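Subject: Re: [oldhouse-l] Interior doors that won't stay latched, and painting them after
From: Maricruz Tovar

On a December morning the list got this from the Ridside end:

> We have 11 interior doors in the Perndale house and most of them
> have stopped latching since the heat came on. A couple of them
> swing open by themselves at night. My brother-in-law says to plane
> the edges. The handyman says the house is settling and wants to
> shim the frames. I would like to fix this myself if I can. Also,
> once they close properly I want to repaint, and I have no idea
> what is on them now. Where do I start?

Please don't plane anything yet. Wood shrinks when the heat is on, so a door that fits in December may bind in July. If you plane for a winter problem you usually end up with a gap you can't put back. Planing is for a door that rubs in both seasons.

Start with the hinges. Open the door halfway, take hold of the knob side, and lift. If you feel any play, the top hinge screws have worked loose in the jamb. That was the trouble on most of the doors in my own house in Petbridge. Take out one screw at a time from the top hinge and replace it with a 3 inch screw that reaches the framing behind the jamb. Drill a pilot hole. Snug it by hand at the end, and stop when the gap above the door looks even, or you'll pull the jamb over and make a new problem on the latch side.

If the screw hole is stripped, glue in a piece of hardwood dowel or a few toothpicks, let it dry overnight, and cut it flush.

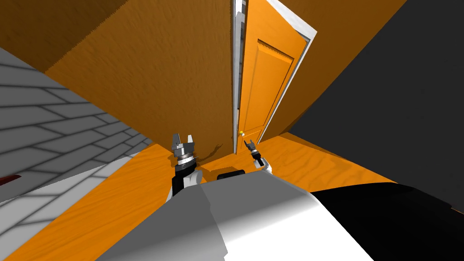

Next is the strike plate. Put lipstick or a dab of chalk on the end of the latch, close the door, and see where the mark lands. If it is low on the plate by a hair, file the opening. A flat file and ten minutes will do it. If it is off by more than that, move the plate, fill the old screw holes, and cut the mortise longer with a sharp chisel. Don't try to file away a quarter inch. I did that once and the plate was so thin it bent.

For the ones that swing open by themselves, check the hinge side of the jamb with a level. It is probably out of plumb. You can live with it, or you can pull the middle hinge pin, lay it on concrete, and tap it once with a hammer so it has a very slight bend. It goes back in with a little friction and the door stays where you leave it. The old hinges in my hall have been that way for 15 years.

I wouldn't let anyone shim the frames until you've been through all of this. Settling does happen, but it normally shows as cracks running up from the corners of the openings, and you didn't mention any. If you do have them, that's a separate question and worth its own thread.

On the paint. Before you sand anything, find out if it is lead. You didn't say how old the house is. If it went up before 1978, assume there is some until a test says otherwise, and send chips to a lab if you can afford to. Sanding it dry is the worst thing you can do.

To find out if the top coat is oil or latex, wipe a small spot with denatured alcohol on a white rag. If color comes off, it's latex. If nothing comes off, it's most likely oil, and you need a bonding primer before any water-based paint goes on.
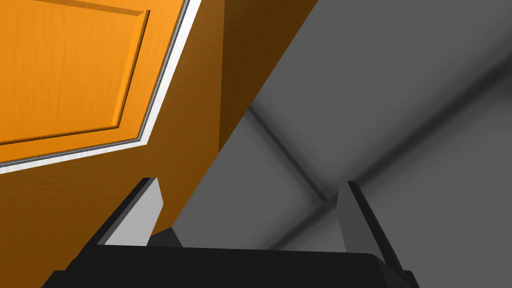
Take the doors down one at a time and lay them flat on sawhorses. Mark each one on the top edge with its room, and put its hinges in a bag with the same label. I skipped that step and spent an afternoon matching hinges to mortises. Paint the panels first, then the crosspieces, then the long side pieces, and brush out each part before you go to the next one. Seal the top and bottom edges too. Painters skip those all the time, and that's where the damp gets in and makes the door swell in summer.

Leave them up on blocks longer than the can says. Mine were dry to the touch in a day and still stuck to the stops a week later. A little paste wax on the stop takes care of it.

If any of your old mortise locks need parts, Leone Hardware in Ridside keeps a drawer of springs and spindles behind the counter. Bring the lock with you. I paid 56 dollars to have one rebuilt there, and it came with a key.

Write back with which doors have play at the top hinge and I can say more.

Maricruz Tovar
Petbridge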